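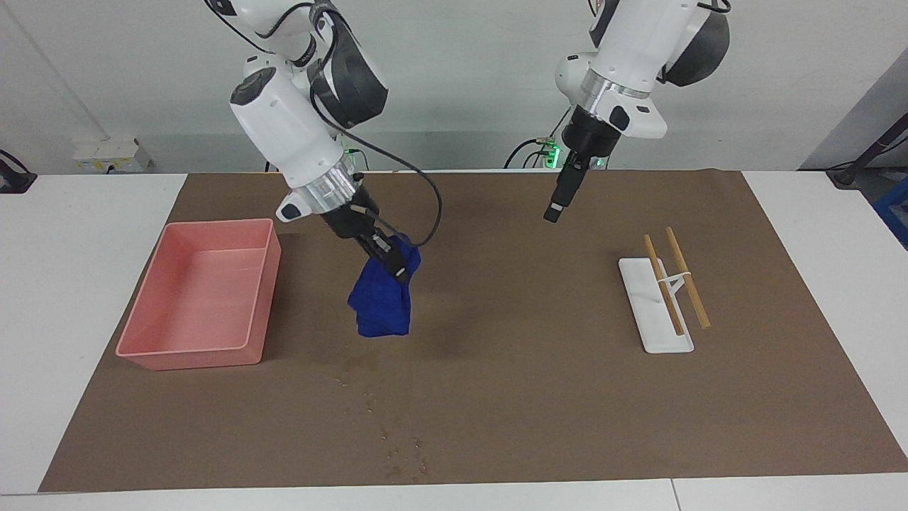 A reader wrote in after the last version of this talk and said her manager at Skosteck told the whole crew that the ten minutes before clock-in were "courtesy time," and could he do that? So let me start there, because I get some flavor of that question every time I give this talk.

Short answer: calling it a courtesy doesn't change anything. If the boss requires you to be there putting on gear, booting up the register or sitting through the shift huddle, you should be asking whether that's work time. Usually it is.

(Wait a second here. People want to write that down.)

OK, a quick word on who I am. I spent years doing payroll for a little restaurant group in Bremport, and I've been on the wrong side of this stuff. I once docked a dishwasher for a lost apron because the handbook said to. I never looked up whether the handbook was right! So I'm not up here wagging my finger.

Now the overtime part. Under the federal rule, most hourly folks get time and a half past 40 hours in a workweek. Here's how it goes wrong on paper. Your schedule says 39 hours. Looks safe, right? Then you add the early huddles and the closing walk-through, and you're past 40 without anyone having typed it in anywhere.

Ask the room: who here gets a printed time record with their check? Show of hands. Don't comment on the hands, just keep going.

The Pedora story goes here if there's time. Pedora is the cafe where I had my first job, and they rounded every punch down to the quarter hour. Always down. Rounding that only ever runs one way is a problem, and I worked there two summers before I thought to check. Keep it short, I ramble on this one.

Next, deductions. Uniforms, drawer shortages, broken plates, the training class you "agreed" to pay for. Big thing to say slowly: if you earn minimum wage, there's basically no room for those to come out of your check. State rules can be tougher than the federal ones, so look yours up (handout, page 4).

What to do about it:

Write down your own hours. A notebook is fine, and so is a note on your phone. Start and stop times, meal breaks, every shift.

Keep your stubs. All of them, even the ugly crumpled ones.

Ask payroll first, in writing, and be nice about it. Plenty of these are plain mistakes. When I was at the Sebastian Street office I fixed 37 checks one July because somebody had set up a meal break wrong, and only one person had complained.

If you don't get an answer, call your state labor office or the federal Wage and Hour Division. You can't lawfully be fired for asking.

Drink some water. Then questions, and please repeat each one into the mic, the back row couldn't hear last time.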